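Turik Two-Arm Bench Cell - Simulation Model
Posted November 24, 2025 by Grikov Product Desk
2 min read

The Turik model is a ready-to-run simulated bench cell for checking arm setup before anyone touches the hardware. It loads with two arms on fixed base plates, a mat, a divided tray and a set of boxes. Order number 2258.

Load the cell from the Potgieter library and let both arms go to their home positions. If one arm stops short, reset its joint offsets and load the cell again. Old offset files are the usual cause.

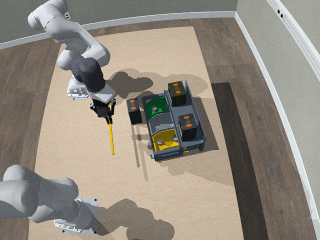 Save the base positions next. The tray can be turned or moved freely, but the base plates should stay locked once the offsets are stored. Moving a plate later means teaching every pick point again, and the larger tray layouts have more than 9 of them.

Run the approach check at low speed with the gripper above the tray. Watch the wrist on the way down - a bad tool offset shows up there first. Correct it in the tool file, never in the pick points. 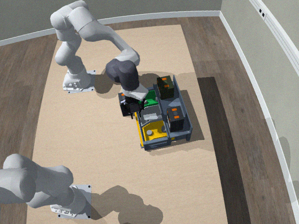

Gripper camera

Each gripper has its own camera view. Open the fingers fully and check that one shows at each side of the picture. If either is missing, the camera mount angle is wrong. Change it in small steps and save after each one.

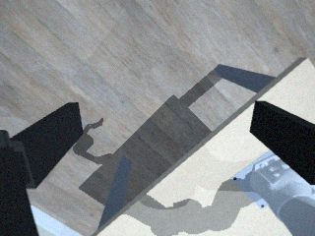

Gripper camera view, fingers apart.

Shadows can confuse a vision program, so leave them switched on while you tune it. Jitero light presets are included, and preset 5 is the default. Save a reference view when you finish and compare against it after every update.

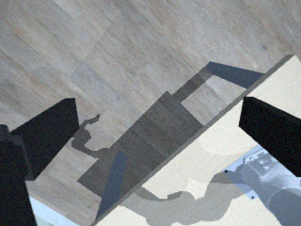
Both fingers in view, with the table edge running diagonally.

The January update replaces the tool file format. Export your offsets before installing it.

Contact Grikov support | © Grikov | Back to top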